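How to oil a maple board for a work table

We use a glued maple board on top of our metal table at Nondodis, so small parts do not fall in the holes. After one winter it was dry and a little rough, and my colleague Piyumi Munasinghe asked me to write down how I repair it. It is easy work, but you need one free evening.

What you need: sandpaper in grit 84 is not sold, so please take 80 first and then 180. Also mineral oil for kitchen boards, two cotton cloths and a soft brush.

1. Take everything off the board and brush away the dust.

2. Sand always along the strips, never across. With light maple every cross scratch will be seen later.

3. Wipe with a damp cloth and wait 40 minutes. The fibers stand up a little. Sand again with the fine paper, very softly.

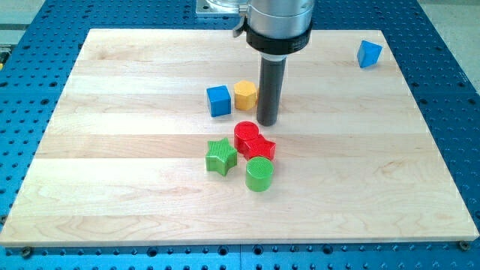 4. Put the oil on with a cloth, a thin coat, and go over the glue lines two times. Do the bottom and all four edges also. If you oil only the top, the board can bend.

5. After 90 minutes wipe off all what is not absorbed. Leave the board standing on its edge until morning.

In October, when the heating starts, I do steps 4 and 5 again. Plastic blocks and other light things can go back on it the next day. For heavy tools I wait one day more.

Spread the oily cloths flat outside to dry before you throw them away.

Bahman Soltani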